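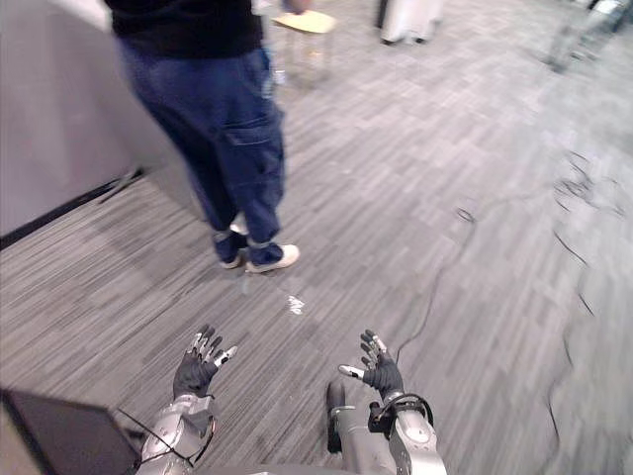 Wilmer Benavides asked at the end of the last lesson why one should turn the tiles at all, if it is the same tile everywhere and the work goes faster when all of them look in one direction.

It is a good question and I will begin with it. A carpet tile has a direction, which comes from the machine where the pile is made. On the back you find an arrow. When all arrows point the same way, the floor should look like one large carpet, but then each small difference between two boxes is easy to see. When each tile is turned by a quarter compared with its neighbour, the eye expects a change at every joint and it forgives much more. In Figure 1 the short grey streaks change direction from tile to tile and the result is a faint parquet. We call this quarter-turn laying.

Course: Floor Coverings for Offices, unit 2
Handout for Thursday, July 5, 2018

1. Words you need for this unit

Monolithic laying: all arrows in one direction.
Quarter-turn laying: every second tile is turned by 90 degrees.
Low pile: short and dense surface, suitable for chairs with wheels.
Tackifier: a glue which holds the tile against sliding but lets you lift it again.
Skirting or baseboard: the strip where the wall meets the floor. The black one in Figure 1 makes a sharp line against the pale panel, so a badly cut tile beside such a strip would be noticed at once.

2. Calculating the quantity

Our example is the training room at Apaza. The plan needs 242 tiles, cut pieces included. Grenska tiles are sold in boxes of 20, therefore 12 boxes are not enough and we order 13. This leaves 18 tiles over. Do not send them back. Write the batch number on the box and keep it in a dry place in the same building – a tile bought two years later will hardly have the same grey.

3. Order of work

Let the boxes stand in the room for one night.
Find the middle of the room and draw two chalk lines which cross there at a right angle.
Apply the Lutard tackifier with a roller and wait until it is clear.
Lay the first tile exactly in the cross, then work outwards like a staircase.
Check the arrow before you press the tile down. After the tenth row everybody becomes tired and this is where mistakes are made.
Cut the edge pieces last, from the back, with a new blade.

4. Walls which stand at an angle

Partition panels are not always parallel to the outer walls. Begin from the chalk lines and never from the panel, or the whole pattern will run crooked through the room. The edge pieces will then be of different widths. This is normal.

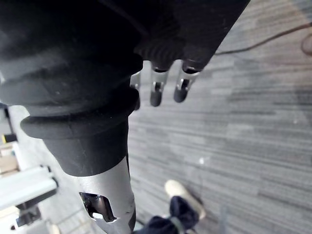
Figure 2. Same room, second view.

5. Daily care

Small white scraps, such as the one on the carpet in Figure 1, are more visible on grey than crumbs of a darker colour. Vacuum in both directions, for in a quarter-turn floor half of the tiles always lie across your way. Stains are treated with lukewarm water and a white cloth, from the outside to the inside. If a stain does not go out, lift the tile and exchange it with one from under a cupboard.

Homework

Calculate the boxes for a room which needs 33 tiles and for one which needs almost twice as many. Draw the arrows for the first four rows, quarter-turn. The Distport price list will be used again in August, so please keep your copy.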